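The Borutden Gauge

The gauge at Borutden reported every 24 minutes. Gudrun Fagerlund had set the interval herself, in February, after the old one drained the battery twice in a cold week. It sent a water level in millimeters, a housing temperature and a voltage. The dam office at Gatberg received the numbers, stored them and drew a line.

On October 7, 2020, the level at Borutden read 3,496. The next report read 3,496. So did the next.

A river does not hold still to the millimeter. Gudrun checked the voltage, which was normal, and the temperature, which was falling as it should. The transmitter was working. The float had stuck, or the cable had slipped off its wheel, and the station would go on sending the same figure until a person went out and touched it.

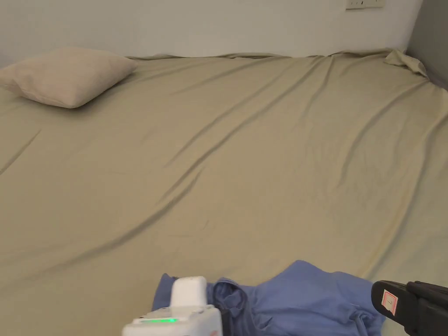 The nearest other gauge was at Hendent, 13 kilometers upstream. Its line was climbing. She took the Hendent levels, shifted them by the usual travel time and worked out what Borutden ought to be saying. The answer was 54 millimeters above the alarm mark. She wrote the figure on the pad beside the phone and underlined it.

The procedure for a failed gauge had two branches. If a second instrument confirmed the level, the operator opened the lower gate. If not, the operator called the duty engineer at Öberg. An estimate was not an instrument. She called Öberg. The line rang for a long time and then went to a recording.
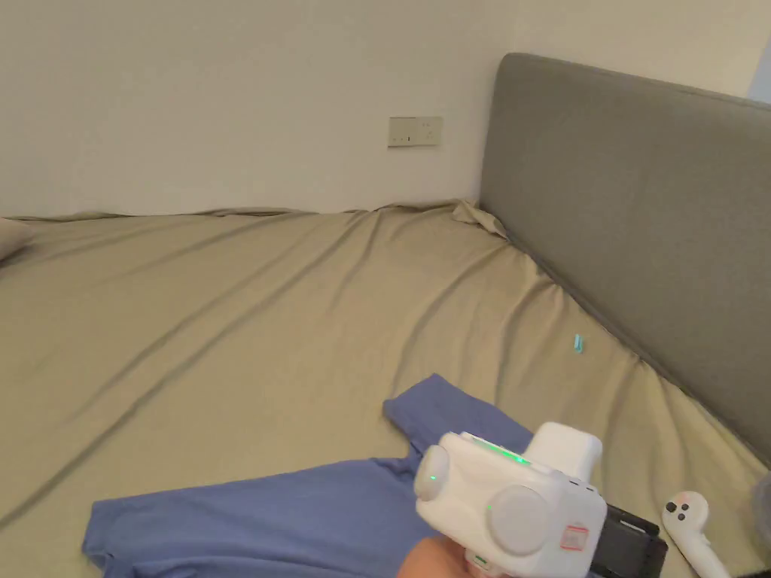

She drove out with a flashlight, a wrench and the staff ruler. The gauge house door was swollen and had to be lifted on its hinges. Inside, the cable was on its wheel -- she had been wrong about that -- but a twig had wedged between the float and the wall of the well. She pushed it free with the ruler. The wheel turned, stopped, turned back a little and settled. She read the dial, then went outside and read the painted staff on the bank. They agreed. She phoned Gatberg and told the night operator to open the lower gate.
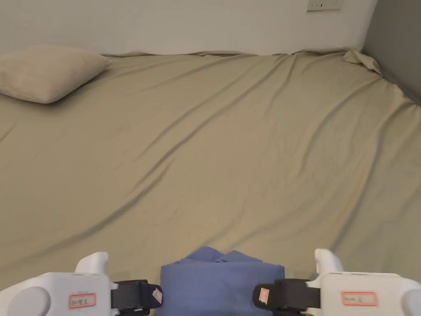
The gate took a long time to open fully. Gudrun stayed at the gauge house until the reports began to drop, then drove home and filled in the fault form at the kitchen table. It was light by then. In the bedroom the pillow lay up by the wall and the beige sheet had long slanting wrinkles in it, and she lay down across them in her work clothes. The form had a box for cause. She had written "twig," and under remarks, "Recommend screen on intake -- see also my note of February, no reply."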